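4. Open and closed storage in the lending depots

4.1 Setting and records

The two depots compared in this section, Valtmont and Sernulmont, lend the same range of household and craft goods under the same rules. Each item belongs to one of 33 storage categories, and each category has a fixed location printed on the loan slip. Borrowers put items back themselves. Staff check the shelves after closing and record any item found outside its category. The check is done on paper at Sernulmont and in the Carbone register at Valtmont; the two forms have the same fields, and the paper sheets were typed into Carbone before analysis.

Records cover 30 working days beginning in March. Over that period 3429 returns were logged at the two depots together, of which 529 were found in the wrong location at the evening check. Returns made over the counter are excluded. So are items reported damaged, as these go to a separate shelf and cannot be misplaced in the sense used here.

The depots differ mainly in the containers they use. Valtmont keeps small goods in open bins at table height. Sernulmont moved to lidded boxes with printed labels when it took over its present building, and has kept them. Bulky goods are on open racks at both sites and are treated separately in Section 4.4.

4.2 What the borrower can see

Earlier work on self-service returns has mostly treated the label as the main guide to correct placement. On that view a lidded box with a large label should do as well as an open bin, or better, as the label is read from a fixed position and the wording does not change. Our records do not fit this well. Misplacement at Sernulmont was concentrated in categories whose names overlap in ordinary speech, such as "fasteners" and "fittings," or "blocks" and "spacers." The same pairs caused little trouble at Valtmont, where the labels carry the same words.

We take the difference to come from the contents. A borrower holding an item can compare it with what is already in an open bin and does not need to settle what the item is called. The comparison is quick when the contents share a shape, even if they vary in color or lie at different angles. Where the contents are mixed in shape, the borrower has to fall back on the label, and the open bin loses most of its advantage. Figure 3 gives a simple case of the first kind, with one shape and two colors.

Figure 3. Long, narrow blocks in reddish brown and dark green in an open metal bin. 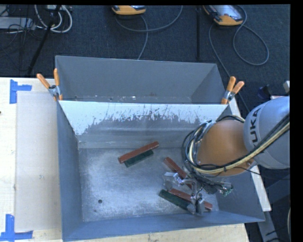

Vittoria Russo, commenting on a draft of this section, objected that matching by sight copies errors as readily as it copies correct placements. Once one wrong item is in an open bin, she argued, the next borrower has grounds for adding a second, and a closed box would at least stop the error from spreading. She asked for the records to be read in order of time within each category before any claim was made for open storage.

The objection is a fair one and the reading was done. Wrong items at Valtmont did tend to come in runs: when a category held one misplaced item at midday, further items of the same kind often joined it by evening. The runs were short, however, and nearly all ended at the evening check, when staff cleared the bin. At Sernulmont the errors were spread more evenly over the day and showed no clear link to one another. The two forms of storage thus seem to produce errors in different ways -- open bins by imitation, closed boxes by misreading -- and a depot without a daily check could well see the order of the two reversed.

4.3 Depth and fill

The depth of the container matters as well. In a shallow bin, the most recent returns do not hide those under them, and the borrower compares the item in hand with a fair sample of the category. In a deep bin only the top layer counts. Two Valtmont categories were kept in deep bins throughout the period, and both behaved more like the Sernulmont boxes than like their neighbors on the same table. Two categories are too few to support a firm statement, and both held soft goods, which are harder to tell apart in any container.

Fill level changes the picture again. An empty open bin offers nothing to match, and the borrower is left with the label alone. This happened most often on the days before public holidays, when the popular categories were lent out in full. Szulc suggests leaving one sample item fixed in each bin so that the category is never without an example. The suggestion has been tried at the small branch in Trultmont, but the branch began keeping evening records only after our period closed, and we have no comparable data from it.

Color coding of the bins was considered and set aside. With 33 categories the colors would have to repeat or come very close to one another, and borrowers already use the color of the goods themselves, sometimes wrongly. Several of the Valtmont notes record an item placed with others of the same color and a different shape. Separate bins for each color within a category would invite more of these errors, and would take up table space that the depot does not have.

4.4 Bulky goods

Ladders, trestles and folding tables are stored on open racks at both depots and were rarely misplaced at either. The likely reason is size: a ladder does not fit in the slot for a trestle. The remaining errors concern the order of items within a rack, which the evening check does not record in a consistent way, and no comparison between the depots was attempted. Bogdan Szulc compiled the rack records for both sites; the coding rules he used are given in the appendix.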